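Billus guest room, the towel and linen weekend
18 December 2021

Welcome to the gallery for the linen sort-out! If you've been following along since September you know the plan was to get the upstairs closet at Billus into some kind of order before family starts turning up, and that I kept finding other things to do. Well, it's done, or it's done enough. I took far fewer pictures than I meant to (my hands were full most of the time), so this page is mostly me talking, sorry about that.

A bit of background for anyone new. Billus is the little house we took over from my aunt, and it came with every sheet, towel and pillowcase she ever bought. She used to rent out the two back rooms, so she bought white towels by the stack, mostly from Wannasri, the linen shop that used to be down by the harbor. They wear like iron. The newer ones I picked up at Nunach are softer when you get them home but they go thin in the middle pretty fast, and I've already turned a few of those into cleaning rags.

I don't have a proper ironing board at the moment - the old one lost a leg - so everything happened on the table with a cloth over it. It's a nice height for folding, and you can leave the snacks within reach, which matters more than you'd think on a job this long. 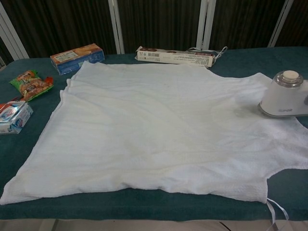 My system, if you can call it that, was three piles. Guest towels go on the top shelf, everyday ones in the middle, and anything stained or fraying goes in the bottom basket for the beach, the dog and the car. I was pretty strict at the start and then got softer as the evening went on. Terry cloth is forgiving, and a few pale marks don't bother me on something that's going to dry off muddy paws.

For folding I do thirds the long way and then in half twice. My aunt rolled hers, and I tried that for a while because it looks so pretty in a basket, but our shelves are deep and the rolls kept wandering off to the back. Folded edges facing out, always. Hand towels get the same treatment, just smaller.

Several of you asked about getting stains out. I soak white towels overnight in warm water with a scoop of washing soda, then wash them hot with nothing else in the load. Skip the fabric softener! It makes them feel lovely and then they won't dry a thing. Yellow marks from sunscreen are the worst of the lot, and I've had mixed luck with those.

The shelves themselves are from Lilotora and cost me 400 for the set, plus an afternoon of swearing at the brackets. I'd budgeted 500, so the leftover went on lavender bags and new labels for the baskets. The labels are still in the drawer.

Next up is bedding, and I'm dreading the fitted sheets. If you have a way of folding those that doesn't end in a ball, please leave it in the comments. I'll add more pictures once the top shelf is full and I've found the matching pillowcases for the blue set.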